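9 Oct 2025

Pricing review, second day. I said I would keep this diary through the whole thing, so I am writing it tonight even though I would sooner go to bed.

We started at eight with the customer list. Prarska has grown by saying yes to people, and the list shows it. There are customers who pay the rate we set when they signed, customers who pay the current rate, and a third set who pay something a salesperson agreed to on the phone and typed into the notes field. I read the notes field out loud for most of the morning. It was dull work and I think it was the most useful thing we have done so far.

The old discount rule says a customer gets the lower tier after two years. Half the accounts on the lower tier have not been with us two years. Finance wants to move them all up at once. Sales wants to leave them alone until renewal. I lean toward renewal, mostly because I am the one who answers the letters when a bill changes in the middle of a contract. I said so and we left it open.

Vundar came up again. They are our largest account and they pay less per order than a shop with one counter. When we signed them we were short of work and glad to have it, and I was in favor, so I can't complain much now. But the terms let them send rush orders at no extra charge, and they have learned to call nearly everything a rush. I spent an hour before lunch going through their orders from February. The margin was thinner than I had been telling people. I wrote the figure on the board and we talked about it for a while without deciding who should call them.

Lunch was soup at the desk. I answered mail and turned down a meeting about the new phone system.

After lunch we looked at what others charge. Gökçe put their prices up in the summer and as far as I can tell they kept their customers. Ollumura went the other way and now sells a flat monthly plan. I don't think we can copy either one. Gökçe has a waiting list and can afford to lose a few accounts. Ollumura has somebody else's money behind it. What I took from the two of them is that their price sheets fit on one page. Ours runs to 11 pages, and I had to ask what two of the lines meant. One of them I wrote.

So the afternoon went to cutting. We took out the handling fee, which we waive whenever anyone asks. We put the storage charge into the base rate. We kept the rush fee and gave it a plain definition, with a cutoff in the afternoon. By the end we had a draft with six lines on it. It will grow again once legal has read it, but I was pleased to see it that short.

There was one sharp exchange over who can approve a discount. At present any manager can, and most do. I want it to be one person with a set limit, and everything over that limit goes to me. The objection was that I am slow to answer. That is fair. I agreed to answer the same day or let it pass, and I wrote that into the draft so I can't wriggle out of it.

I drove home thinking about Vundar. If we raise them and they leave, we have a bad winter. If we don't raise them, every other customer is paying for their rush orders, and sooner or later one of them will work that out. I would like to offer them the new sheet with a long notice period and see what they say. I need to look at the cash position before I promise anyone anything — the last forecast was made when I still believed the old margin.
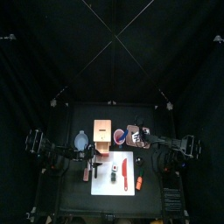 For tomorrow

Ask finance for the forecast with Vundar taken out completely, and another with them on the new rate.

Check the contract for the notice period. I think it is 60 days but I have been wrong about that contract before.

Send the six-line draft to legal with the storage change marked.

Find out how many accounts have a price that exists only in the notes field. Sales thinks it is a handful. I read those notes all morning and I don't agree.

Decide the renewal question. I have heard both sides and neither one is going to get better by waiting. If I still think what I think now, it is renewal, with a letter going out well ahead, and I will tell finance myself before the meeting.

Bring a sandwich.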